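Walkers and Fence Checkers Wanted, Gundover River Path

The short version: Pellton wants people to walk a riverside path, look hard at the ground and the fence, and write down what they find. There is a little money in it. If you love everything about the new riverfront, you may still apply, but you'll have to look down.

I'm Henrike Schwerdtfeger and I'm putting the survey together with Mal-soon Ban. Neither of us is convinced that the stamped walkway was a good idea. It was sold to Gundover as "the look of natural stone at the price of concrete," and I have yet to meet a flagstone that comes in one continuous pour. The timber fence was sold as "rustic," a word that covers a lot of sins. We could be wrong about both. We'd like to find out from people who use their feet and their eyes, before the next stretch gets ordered from the same catalog.

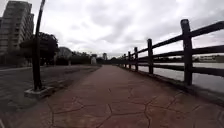 What you would be doing

You walk the path from one end to the other and back, at your own pace, with a printed sheet and a pencil. Going out, you look at the surface: cracks, stains, worn patches, places where the stone pattern has faded, anything that catches a shoe or a wheel. Coming back, you take the fence. We want to know about splits in the posts, rails that move when you lean on them, and splinters at hand height. Please lean gently. There is a river on the other side.

Each walk should take you 75 minutes. Jannik Hellwig did it in less, and his sheet showed it.

You'll do three walks in all, at least one of them in wet weather. This is the part the brochure skipped. A patterned surface can behave very differently with rain in the grooves, and I don't care how it performs on the kind of dull, dry day when everybody's pavement looks fine. If it's pouring and you would rather stay home, that is probably the walk we need most. 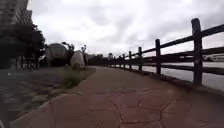 Your sheets go to Mal-soon, who types them up as written. We don't tidy the comments. If you write "ugly," it goes in as "ugly," and if you write "my favorite walk in town," that goes in too, with my teeth gritted.

Who we want

People who walk with a cane, a stroller, a wheelchair or a small child are at the top of the list. So are runners, who tend to have opinions about concrete. You don't need any training. You do need to be 15 or older (anyone under 18 needs a parent's signature), able to get to the path on your own, and willing to write legibly. If you worked on the fence or the paving, we can't take you, however fair you plan to be.

We are also looking for two people who know timber. Dark, rough wood looks weathered from the day it goes in, and that makes it hard for the rest of us to tell age from style. Hamish Skinner has built fences for most of his life and has agreed to show those two what to look for where the posts meet the curb. He thinks I'm too hard on the fence. He may have a point, and I have told him to put it in writing.

What you get

$78 for all three walks, paid after your last sheet comes in. No sheet, no money. Two walks out of three pays nothing, which I know sounds mean, but a survey full of half-finished sets is no use to anyone. We don't cover parking or bus fare. There's coffee at the briefing and I make no claims for it.

What you don't get

Any promise that the path will change. I have filled in enough surveys to know where many of them end up. Pellton will print the results in full and send them to the town office, and what the town does after that is up to the town. If somebody tells you this survey will "shape the future of the riverfront," they didn't hear it from us.
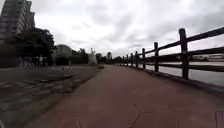
The curb gets its own page on the sheet, and so does the edge where the path meets the grass. People skip edges. If you push anything on wheels, tell us whether you could get off the path where you wanted to or had to go looking for a better spot. The same goes for places where you wanted to stop and look at the water. I am told the fence is the right height for leaning. I would like to hear that from someone short.

How to apply

Write to Henrike at the Pellton front desk, or leave a note there with your name, a phone number and the times you can walk. Tell us in a few lines how you use the path now. If the answer is that you avoid it, say why. We answer everyone, though it may take a week.

Applications close November 12, 2023. The briefing will be held indoors, and you'll get the time and room with your reply.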